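Pundell Home Inventory
User Guide, Section 4: Setting Up Bins, Labels and Locations

Before you start

Complete Section 3 (Creating an Account and Adding People) before you work through this section. You need at least one user with the Editor role. Viewers can look things up but cannot create bins or print labels.

Have these ready:

A phone or tablet with the Pundell app installed and signed in
A label printer, or a regular printer with sheet labels loaded
A marker for temporary numbers
The contents of one shelf or closet, not yet sorted

Start with a single shelf. The steps are the same for a whole garage, but mistakes are easier to fix when there is less to move back.

4.1 Creating a location

A location is a fixed place, such as a room, a closet or a rack. Bins go inside locations. Items go inside bins. An item can also sit directly in a location if it is too large for a bin.

1. Open the app and tap Places.
2. Tap Add Location.
3. Type a name. Names can be up to 21 characters long, including spaces.
4. Choose an icon or leave the default.
5. Tap Save.

Note: Two locations cannot have the same name. If you have a hall closet on each floor, name them Hall Closet Up and Hall Closet Down.

Note: Renaming a location later does not change labels you have already printed. The code on the label will still scan correctly, but the printed name will be the old one.

You can nest one location inside another. A rack inside a garage is the usual case. To do this, open the parent location first and tap Add Location from there. Pundell allows 2 levels of nesting. If you try to add a third, the Add Location button is gray.

4.2 Creating a bin

Anything that holds items and can be picked up counts as a bin: a tote, a drawer insert, a shoebox, a basket. Drawers that stay in a dresser are better set up as locations.

1. Open the location where the bin will live.
2. Tap Add Bin. The app assigns the next free number.
3. Write that number on the bin with the marker or on a piece of tape. This is temporary and will be covered by the label.
4. Choose a bin type from the list. Open, Lidded and Sealed are the built-in types. Custom types can be added under Settings, then Bin Types.
5. Tap Save and Add Items, or Save if you want to fill the bin later.

Caution: Do not reuse a bin number by hand. If you throw a bin away, open it in the app and tap Retire. Its number stays in the history and is never given out again. Writing an old number on a new bin will attach the old contents list to it.

A household plan holds up to 300 bins. Retired bins do not count toward this limit. When you reach it, Add Bin still opens, but Save is not available until you retire a bin or change your plan.

4.3 Adding items to a bin

Work with one bin at a time. Take everything out and lay it beside the bin, then enter each item as you put it back. Items entered from memory are the main cause of wrong counts.

1. Open the bin and tap Add Item.
2. Type a short name. Begin with the noun: Tape, masking. Tape, packing. Batteries, AA.
3. Enter a quantity. Leave the field blank for things you do not want to count, such as rubber bands or loose screws. Blank items show a dash in the list.
4. Add a photo if the name alone will not be enough to recognize the item.
5. Tap Next to enter another item, or Done to close the bin.

Small items of the same kind can be grouped as a set. Tap and hold the first item, select the others, and tap Group. A set appears as one line in search results and opens to show its parts. 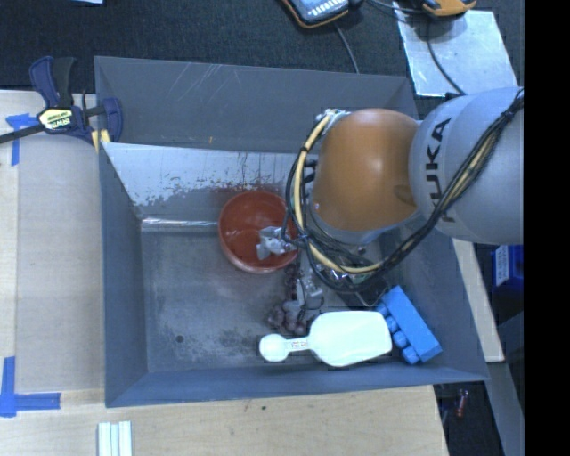 If an item belongs in a bin but is often out of it, turn on Track Checkouts for that item. Pundell will then ask who has it each time it is removed. Leave this setting off for anything used daily. The reminders become a nuisance and most people end up ignoring all of them.

Note: Items with an expiration date have their own field, found under More. Use it for paint, glue, medicine, batteries and food. The app sends a notice on the first Monday of the month listing anything that will expire before the next notice. You can change the day under Settings, then Notices.

Caution: Do not list account numbers, passwords or alarm codes as items or in item notes. Everyone on the household plan can read the notes field, including Viewers.

4.4 Printing and attaching labels

Each label shows the bin number, the location name and a square code. Labels come in two layouts, Adia and Manzano. Adia is the small layout, with the number beside the code. Manzano is the large layout, with the number above the code, and is easier to read on a high shelf.

1. Open the location and tap Labels.
2. Select the bins you want to print. New bins without a label are selected for you.
3. Choose Adia or Manzano.
4. Tap Preview and check that the names fit on one line.
5. Tap Print.

Print 2 labels for each lidded bin. Put one on the short side that faces out and the other on the body of the bin just under the rim. Lids get swapped, so keep labels off them.

Wipe the surface with a dry cloth before you attach the label. On rough or textured plastic, cover the label with clear tape and press down the edges. On cloth or woven bins, use a hanging tag. The tag sheet is in the same Labels menu under Paper Type.

Caution: Glossy tape can stop the code from scanning under a bright light. Test one bin before you tape the rest.

4.5 Testing the setup

Run this check once for each location.

1. Tap Scan and point the phone at any label in the location.
2. Confirm that the number on the screen matches the number on the bin.
3. Go back and search for an item you know is in that bin.
4. Confirm that the result shows the correct bin and location.
5. Move the bin to a different location, scan it, and tap Move Here.
6. Search for the same item again. The new location should appear.
7. Move the bin back and repeat the scan.

If the scan opens a web page instead of the bin, the app is not signed in on that phone. Sign in and scan again.

If the scan gives the message Bin Not Found, the label was printed from another household. This can happen after two households are merged. Reprint the label from the current household and remove the old one.

If Move Here does not appear, the user has the Viewer role. See Section 3 for how to change it.

4.6 Importing a list from Drollia

If you kept your inventory in Drollia, you can bring the list across without retyping it.

1. In Drollia, export your list as a CSV file.
2. In Pundell, open Settings on a computer and choose Import.
3. Select the file.
4. Match each column to a Pundell field. Skip any column you do not need.
5. Click Check. Rows with a problem are shown in red.
6. Correct the rows or leave them out, then click Import.

Note: Photos are not included in the CSV file and must be added again. Old Drollia labels will not scan in Pundell.

Imported bins are placed in a location named Unsorted. Move them to their real locations before printing labels, or every label will carry the name Unsorted.

Continue to Section 5, Searching and Reports.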